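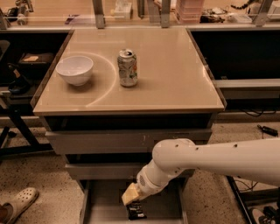 Snack bag going into the bottom compartment, with the bowl and can left up on the table.

Teaching the arm to load the low shelf

Part 3 of the Pliveo build. Parts 1 and 2 covered mounting the arm and getting the gripper to close without crushing things. By now you should be able to jog every joint from the keyboard and save a pose by name. If the gripper still drifts open after a minute, go back and fix that first.

The job in this part is to take a small bag of snacks and put it in the open compartment at the base of the table. Working low down is harder than working on the tabletop. The arm has to fold at the elbow, and there are drawer fronts close by for the wrist to scrape against. Ours has scuffs on the upper one. Put masking tape over yours if you care about it.

What you need

The arm and gripper from part 2
A small table or drawer unit with an open space at the bottom
One small snack bag, unopened
A bowl and an empty drinks can
The pose file from part 2 (ours is called rarau)

Setting up

Put the table where the arm can reach the bottom compartment without going to full stretch. Push down on one corner to check that it doesn't rock. A table that shifts by a finger's width will spoil every pose you save.

Stand the bowl and the can on top. They take no part in this task, but we want them in view because part 4 uses them. Our tabletop has a thin white arc on it, and the bowl goes inside the curve with the can just outside. Any line you can put things back to will do.

Move loose cables out of the arm's path and agree who is on the stop button. We share the Junach workshop with other people on a Saturday, so we say "moving" out loud before every run.

Saving the poses

You need three.

1. Ready. Elbow up, wrist clear of the table on the open side, gripper holding the bag by its top seam. Save it as low_ready.

2. Entry. Bring the elbow down until the gripper is level with the opening. Keep the wrist outside the line of the drawers. Jog in small steps and look from the side as well as the front, as it is easy to misjudge the gap from above. Save it as low_entry.

3. Drop. Move in and down until the bag hangs just over the compartment floor. Don't press it down. The fingers need room to open, and if they touch the floor the motor will stall and the controller will throw error 25. Save it as low_drop.

Running it

Set the speed to 6 in the Pliveo panel and play the poses in order. Leave a one-second pause before the gripper opens so the bag stops swinging. To come out, play them backwards — drop, entry, ready. Never go straight from drop to ready. The controller takes the shortest way and that goes through the drawer front.

Once it runs cleanly, try it with the bag gripped a little off centre. Ours tips to one side but still lands flat enough.

If it goes wrong

The bag slips on the way down: raise the grip force one step at a time. Foil bags are slippery and the Pisharody finger pads work better than bare plastic.

The wrist catches the drawer: save an extra pose between ready and entry, further out.

The arm stops halfway with error 1747: the elbow has reached its soft limit. Move the table closer and save all three poses again.

Save the file under a new name before starting part 4, which moves the can across the line and into the bowl's side.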